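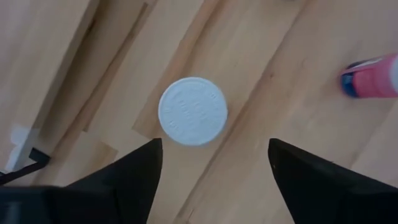 Throw the lot out and start again, was Nikau McKinnon's advice, and he said it with his head inside my cupboard and one of my lids stuck to his elbow.

I didn't throw the lot out. I did the thing below instead, which took most of a wet April morning and cost me nothing except my good opinion of myself. If you own more lids than things to put them on, it may suit you too.

What you need: a clear table, a marker, masking tape, a bowl of warm soapy water and a box you don't mind giving away.

Step 1. Get everything out. Lids, tubs, jars, the bottles with screw tops, all of it. Check the dishwasher, the car and the shelf over the washer. I found 2 under the sink at this stage and one in the toolbox, holding screws, looking very settled.

Step 2. Lay the lids flat side up, with a bit of table between them. Stacking them feels efficient and is how you got here. White ones are the worst, as they all look like the same lid until you try to use one.

Step 3. Read what's molded into the top. Plenty of lids have raised lettering in the same color as the plastic, so you'll want a lamp off to one side, low down. Overhead light flattens it to nothing. If that fails, lay thin paper over it and rub with the side of a pencil, like a child with a coin. Sometimes you get a size. Sometimes you get a recycling mark and a sense of having wasted a pencil.

Step 4. Try each lid on each tub of about the right width. Press all the way around the rim, then turn the tub over with a little water in it, over the sink. Brodie skipped the sink part - we have since mopped.

Step 5. Mark the pairs. A strip of masking tape on the bottom of the tub and another inside the lid, same number on both. It'll come off in the wash eventually, so once you trust the match, go over it in permanent marker on the plastic itself.

Step 6. Wash the rims. An old toothbrush gets into the groove. Dry them standing on edge in the dish rack, and don't put them away damp unless you like the smell.

Step 7. Deal with the singles. A lid with no tub gets a month in the box. After that it can be a saucer under a small plant, a tray for picture hooks or something to mix glue on. I kept 4 on those grounds and have so far used one.

Store the lids upright in a narrow basket next to the tubs, biggest at the back.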